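3.2 Placing task and workshop arrangement

The two-arm cell was assembled in the shared workshop at Flornia over 4 evenings, using bench space that members book by the hour. The parts list was kept to items that a small group could buy and fit without special tools. Control software was adapted from Vellow, an open package maintained by the Kanard group, and each arm was given its own power supply so that one could be stopped without the other.

The task chosen for the first trials was the placing of slender objects, namely brushes and pens, in an open clear container. Such objects are awkward for a two-finger grasp. A small error in angle at the handle becomes a large one at the tip — a fault that had spoiled much of our earlier work with blocks. Each trial was limited to 168 seconds, and 300 trials were planned in all. The start positions of the objects were changed by hand between trials and were not measured. 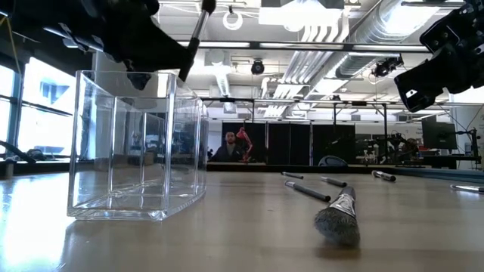

Figure 3. Work with brushes and a clear container.
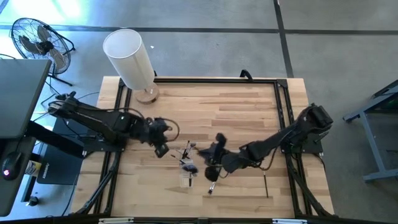 Clear walls were kept in the task on purpose, as they give weak edges to a vision system and so make the opening hard to locate. Fontana, reading an early draft, objected that this mixed two difficulties, grasping and seeing, and that a failed trial could not be assigned to either. The objection is fair. We have therefore marked each failure by the stage at which it occurred: approach, grasp, carry or release. Failures of release are reported separately in Section 4.

Calibration was repeated whenever an arm had been unbolted. The routine takes two people and is described in the build notes, last revised on March 8, 2025. Cable routing was left as first fitted — it limits wrist rotation slightly, and all planned motions were kept within that limit.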